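Chapter 6
Lending the Robot Your Hands

If you have ever taught a child to tie a shoe, you already know most of what this chapter is going to say, and you also know how hard it is to say it. You start out explaining (the loop goes over, no, the other over) and after a minute or so you give up, put your hands on top of theirs, and do it together. In Chapter 5 we were still explaining. We wrote out goals and paths, and we saw how many pages it took to get one arm to set down one cup. Now we are going to put our hands on top.

There are two common ways to do this. In the first, which we will call hand guiding, you take hold of the arm itself and walk it through the job while its joints record where they have been. In the second, called teleoperation, you stay some distance away and move a controller, or a smaller copy of the arm, and the robot follows you. Either way, one complete run through a task is called a demonstration, and a collection of them is what the learning methods in Chapters 7 and 8 will feed on.

Our running case for both chapters is the Brevance kitchen, a simulated counter with two arms that my students have been working in since the October I first taught this course. It was built by Jiahui Jiang when she was my teaching assistant, and we kept it simple so that it would run on whatever laptop you happen to own.

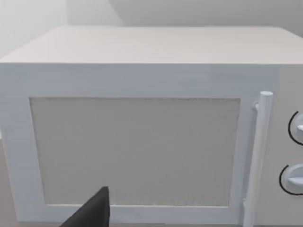
Two camera views in the Brevance kitchen, the first close to the microwave door and the second over the counter, where one gripper has hold of a white cloth.
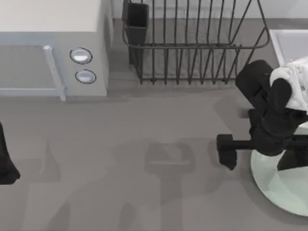

I like to have newcomers begin with a cloth, even though a block would be much easier. A block stays the same shape however you pinch it. A cloth bunches and sags, and you find yourself making dozens of little corrections that you would never have thought to write down. Those corrections are the very thing we want to record! When Jiahui gathered our first set she kept 455 demonstrations and threw out another 127, and she'll tell you she wishes she had thrown out fewer, for reasons we come to in Section 6.4.

Doors bring a different sort of trouble. Your own wrist turns as you pull a door open, and you pay it no attention at all, but through a controller you have to turn it on purpose, and at the right moment. Expect your first tries to be slow. Mine were dreadful, and I had written the lab sheet.

Section 6.1 takes up hand guiding and the question of how stiff the arm should feel. Section 6.2 moves on to teleoperation with one arm and then two, and Section 6.3 deals with delay, which bothers people more than they expect. Before you read on, please install the Brevance files and spend half an hour just moving the arms around, with no task in mind.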